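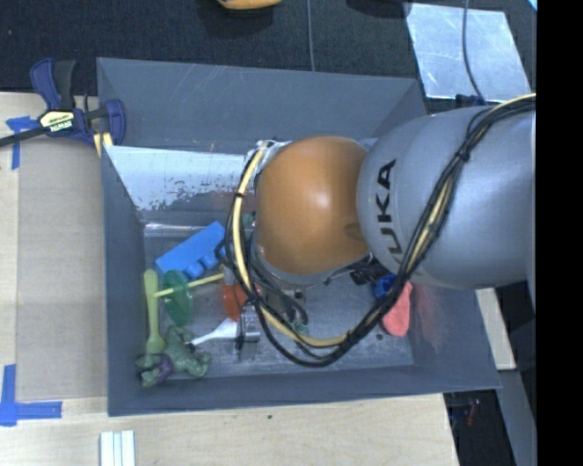
Is it worth driving to a small-town movie theater to see a comedy you could watch at home in a month?

For a comedy, I think so, and more than for nearly any other kind of movie. A comedy needs other people laughing at it, and my couch only seats two.

I've been chewing on this since September, when my friend Genalyn Tan talked me into driving out to the Manalo to see Wunusen. If you haven't heard of it (I hadn't), it's a comedy about two brothers who inherit a ferry that isn't allowed to leave the dock. I'd watched the trailer on my phone, and it didn't get so much as a smile out of me. There was a bit with a goat that looked like it had been written during a lunch break. I told Genalyn I'd go for the popcorn and the company, and I meant it!

The Manalo has 388 seats and one screen, and the drive from my place takes 34 minutes if you don't get stuck behind a tractor, so of course we got stuck behind a tractor. We walked in while the previews were playing and had to do that hunched-over shuffle past a whole row of knees. I'd guess the place was half full, which for Erkow in the fall is a very good night. Two women behind us had brought their own blanket, and I was jealous of it until the credits.

And then the goat came on, the very same goat from the trailer, and I laughed so hard I had to put my drink on the floor. I've tried to work out why. Part of it is that the trailer leaves out the long quiet stretch before it, where the older brother is reading the insurance papers out loud and losing his temper one page at a time. By the time the goat walks in you're desperate for something to happen. The other part was a man near the front with a great big honking laugh that kept arriving a second after everybody else's, so each joke got a second helping.

I should say it isn't a great movie. The middle sags, the love story with the harbor inspector feels like it belongs to some other script, and there's a running joke about somebody's dental work that I could have done without the first time, never mind the fifth. The younger brother is wonderful, though. He has a way of agreeing with people that makes you worry for them.

Genalyn liked it less than I did. She thought the ending was soft, and she wanted the ferry to sink. We argued about it the whole way home, with a stop for pie, and I still say a sunken ferry would have been a different movie and a meaner one.

Last week I rented it to show my sister, and wouldn't you know it, she looked at her phone through the insurance scene and then asked me what was so funny about a goat. I didn't have much of an answer. I laughed a little, mostly from remembering.

Next up at the Manalo is Lirkevum, a three-hour drama with subtitles, and Genalyn has already bought the tickets. I'm bringing a blanket this time. If any of you have seen it, please tell me in the comments whether there's a slow part where a person could sneak out for 20 minutes and not miss anything important.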